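Drodport household handling project
Progress report for May, prepared for Hulton
Written by Romana Charvát

Work this month went into the bedroom tasks. Valdir Nogueira and Emerson Queiroz shared the remote control sessions, and Kátia Bragança checked the recordings afterward. We now hold 1106 accepted demonstrations, counting those carried over from April.

The task under way is picking up a crumpled cloth from the bed and placing it in the box on the floor. The operator drives both arms and both hands. Operators are asked to keep the hands open until they are close to the cloth, and to start again if they lose sight of it. 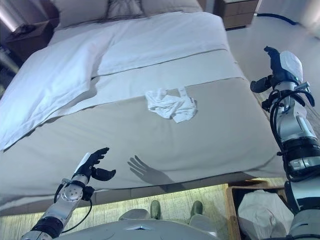
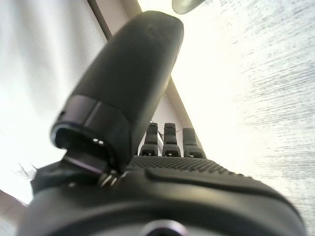 Thumb control remains the weak point. The glove reads the operator's thumb well when the hand is flat but drifts once it turns palm up, and 11 sessions had to be dropped for this reason. Ülle Bite has written a short calibration step that takes nearly a minute and is run before each session. We will know by the end of June whether it is enough.

Two items are behind plan. The Fumau gloves in the smaller size have not arrived, so Kátia cannot yet operate. The pillow task has not been started - we would like to move it to the next period and keep the budget line as it is.

Please confirm the change to the pillow task before the Drakos review.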